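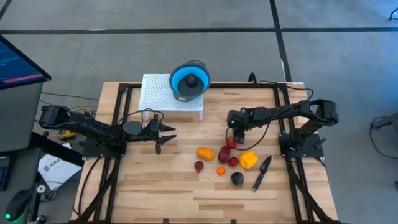 *Butcher-block top in a black extrusion frame, concrete floor.*

# Management tricks in a small workshop or kitchen: what I'd keep

Every few years a new book promises that the methods of some enormous company will fix your back room. I've read a fair number of them and tried more than I should have, first in a two-bench repair shop on Cervantes Street and then in the preserving kitchen I run now in Tukside. Most of the advice was written for people with a thousand employees and a floor of offices. A little of it holds up when there are four of you and one sink.

What follows is sorted by how often I've seen it work. Take the order with some salt. I sell marmalade.

## The morning meeting

The books love a standing meeting. Ten minutes, everybody on their feet, each person reports. In a company spread over three buildings I can see the point. In a kitchen where we all heard each other swear at the label printer yesterday, there isn't much left to report.

What does help:

- Write the day's jobs on a whiteboard before anyone comes in. I do ours at 6:30 with the kettle on.
- Put one name next to each job. Two names means it gets done at four o'clock by whoever feels guilty.
- Leave the bottom third of the board blank for things that go wrong.
- Wipe it at closing. A board with last month's jobs on it stops being read, and you'll be the last to notice.

If you must meet, meet when there's a change: new supplier, new recipe, somebody going on leave. Sit down for it. Standing up never made one of our meetings shorter, it only made the people with bad knees cross.

## "A place for everything"

I was ready to dislike this one. The full version comes with colored tape, laminated outlines, an audit sheet and a consultant. The plain version is older than any consultant and worth a Saturday's pay.

Start with the bench. Take everything off it and put back only what was used in the past week. The rest goes on a shelf with a month written on it, say June, and whatever is still there when the month is out can leave the building. Be careful with seasonal gear. I once gave away a cherry pitter in March and bought the same model again in summer.

Outlines on a pegboard are fine for tools that live in one spot. They're a nuisance for anything you're likely to replace with a different size. Pencil first, paint in a year.

Labels should say what goes in the drawer in words your newest person would use. "Misc. consumables" is a label for the person who wrote it.
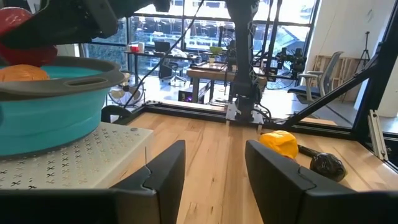 ## Software that promises to run the place

We signed up for Cidalano, a planning program for small producers, after a very good demonstration. It cost us 148 dollars a month. For that we got a calendar, a stock count, a chat window and a daily score for how well we were doing, which I never managed to connect to how well we were doing.

The stock count was useful for as long as everyone typed in what they took. That was two weeks. After that the program said we had 800 jar lids and the shelf said otherwise, and of course we trusted the program, and of course we ran out halfway through a batch.

Before you pay for anything like it:

1. Run the same system on paper for 30 days. If people won't fill in a sheet clipped to the shelf, they won't fill in a screen.
2. Ask how you get your records out when you leave. Make them show you.
3. Add up the hours spent entering things. Those hours are wages.
4. Skip the yearly discount until you've survived a busy season with it.

For lids, we now keep one full box sealed at the back with a card taped to it. Opening that box means somebody orders more. It's an old trick, it costs a piece of card, and I haven't found a program that beats it for a shop our size. A bigger place may have better luck. 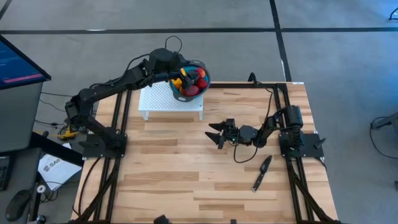 ## Checklists

I'll give the books this one, with reservations. A checklist is good for jobs that are dull, that matter, and that are done when people are tired. Closing down the gas. Locking the cold room. Unplugging the glue pot.

It's poor for jobs that need judgment. I've watched someone follow our printed steps to the letter while the pan in front of them was plainly catching. The list said stir at five minutes, and it was only four.

Keep it to one side of one sheet. Hang it where the job is done, at eye level, and in a kitchen put it in a plastic sleeve. When somebody skips a line for a good reason, cross the line out. Our closing list began at twenty-two lines after I'd read a book about airplane cockpits. It has nine now.

## Training people to cover each other

Cross-training is usually sold as a way to build a culture. I don't know about that. I do know that when the only person who could clear the filling machine had the flu, we filled by ladle for two days.

Pick the job that would hurt most if one person were out. Have that person teach it once, then have the learner teach it back, then leave the learner alone with it on a quiet day. Pay them for the slow hours. Fliment, who used to supply our boxes, put every packer on every station in one week, and our orders that month came wrong in ways I hadn't thought possible with boxes. 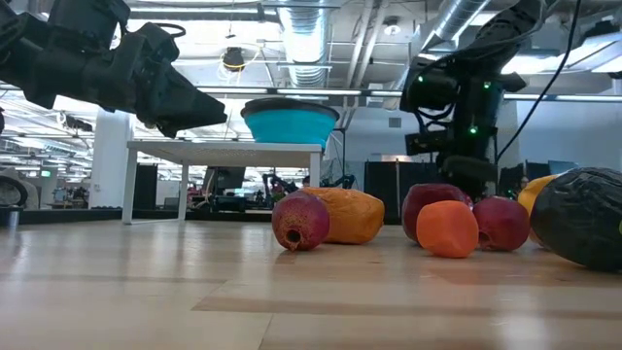
*Two pomegranates and other fruit on a pale wood top.*

## Suggestion boxes, bonuses and so on

Suggestion boxes: ours collected gum wrappers. Ask people while you're both washing up.

Bonuses for speed: we tried it for one run of 1,000 jars and spent the bonus again relabeling the crooked ones. If you pay extra, pay it for something you can check at the end of the day, such as jars that pass.

"Open door" policies: check whether you have a door.

Employee of the month: with four people, everyone works out the rotation by spring.

Quarterly goals: one or two, in pencil, on the same whiteboard. We had "buy a second scale" up there for most of a year. We've bought the scale, and the goal at the moment is to find somewhere to put it.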